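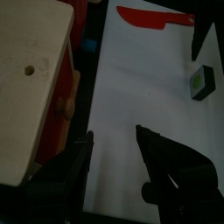

## Vorkier gripper kit – worth it?

**grorkimis_fan** – 9th July
Toy kitchen setup, wrist cam on. Red knife lying flat on the white top is the hard bit, the block with the green circle should be easier. Anyone running the Vorkier fingers? Kit's $100 plus 25 shipping.

**tinshed**
Had mine 6 months. Fine on blocks. Thin plastic flat on a table – nah. Get the Prolitz pads, $30.

**loonie_bin**
Disagree, pads are a waste of money. Drop your approach angle and slow teh close.

**tinshed**
Tried that. Still skates.

**grorkimis_fan**
Ok ordering pads, will post colour pics of the wear after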